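About Danesari

Danesari is a small laundry and repair service for sports clothes. We started in April with one washing machine and the shirts of one basketball team. Now we take care of 111 teams, from school clubs to adult leagues.

Every jersey is washed inside out, dried on a line and checked by hand. We look at the armholes and the trim first, where most of the stitches open. After this we fold each piece on a soft, padded surface, so the numbers and letters do not crack.
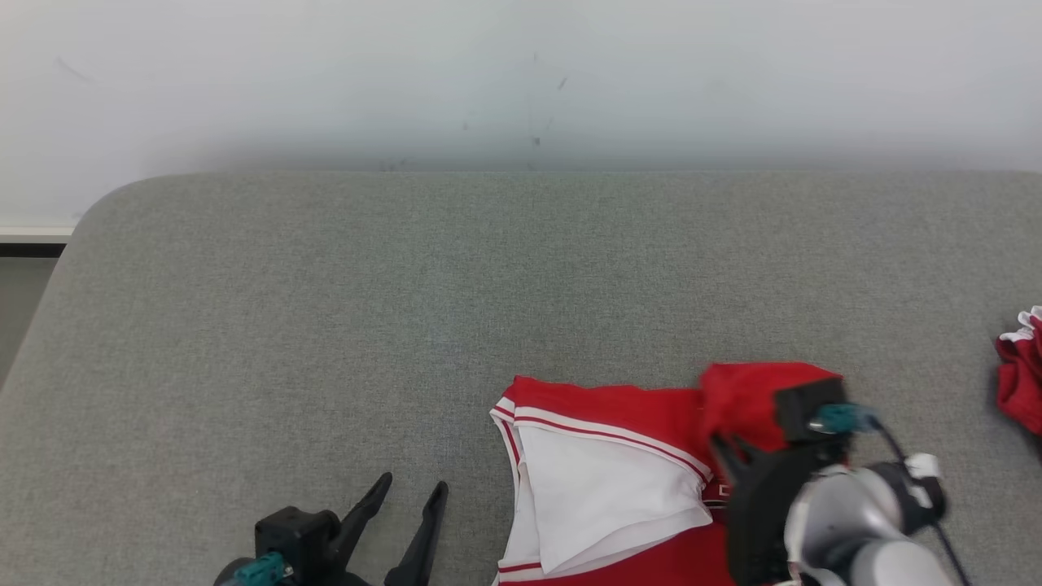
Hina Talpur wrote to us that her players used to pull their shirts from one big bag before each game, and that now every child finds the right one in a minute. She also asked if we can fold the shorts together with the shirt. Yes, we can, please write it on the order form.

Our workshop is open from 730 in the morning. Bags that come before noon are ready the next day. For repairs, please allow two more days. Shoaib Usmani answers the phone and Samina Khokhar does the sewing.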